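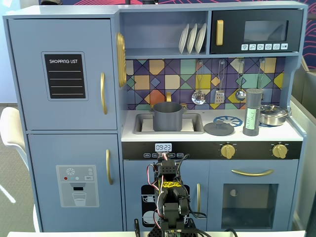

The toy kitchen, with the shopping list still blank beneath its heading.

THE SECOND REEL

The print of Fesetti arrived at the Pavard in seven cans, two more than the paperwork allowed for. The projectionist signed for it at the side door and carried the cans up in three trips. The lift had been out of service since August.

The rental sheet listed five reels of 35 mm, colour, mono optical sound, aspect ratio 1.66:1. She opened each can and checked the leader. Reels one to five were as stated. The remaining two cans held a second copy of reel two and a third, each on a different stock, each with the same edge numbers written on the leader in the same green ink.

She telephoned the distributor, Tanoli, at ten past four. The clerk read the sheet back to her.

'Five,' he said.

'I have seven.'

'Then send two back.'

'Which two?'

He said he would ring her before the house opened. She wrote the time of the call in the log and put all three versions of reel two on the bench.

The method was simple enough. She wound the first by hand through the viewer and noted the shots in order: a railway platform, a woman buying gloves, a hotel corridor, a man at a window. She measured each shot in feet and frames. The second version had the same shots at the same lengths, except that the man at the window had become an older man at the same window, in the same coat. The third had the window and no man.

Fesetti had been released once, withdrawn, and released again with a sequel attached to it. The sequel, Grukel, was generally held to be the worse film, although it used the same actor nineteen years on and made a good deal of his face. She had projected it twice. She remembered a shot at a window, and remembered thinking that it had been lit by someone who knew the earlier film well.

She checked the splices. All three reels were cemented on the original joins, with no tape and no later repair. The older man had not been cut in. As far as the print could show, he had been there from the laboratory onwards.

At ten to seven the telephone had still not rung. She cleaned the gate, trimmed the lamp and laced reel one. The programme gave the running time as ninety-four minutes, and any of the three would keep to it.

The house opened. There were people in the front rows and along the left aisle, where the heating worked. She started on time and watched for the changeover cues with her hand on the second machine. She had laced the third version – the empty window – and had written that in the log, with the footage.

The first cue came up in the corner of the picture. She started the motor. At the second cue she changed over, and the platform appeared, slightly soft. She corrected the focus.

The gloves. The corridor. The window.

Somebody in the front rows laughed, as one does on recognising an actor, and then several others did. She looked through the port. The window was empty, and the curtain moved a little at the left-hand side.

The telephone rang behind her. She let it ring until the shot had ended, and then she picked it up.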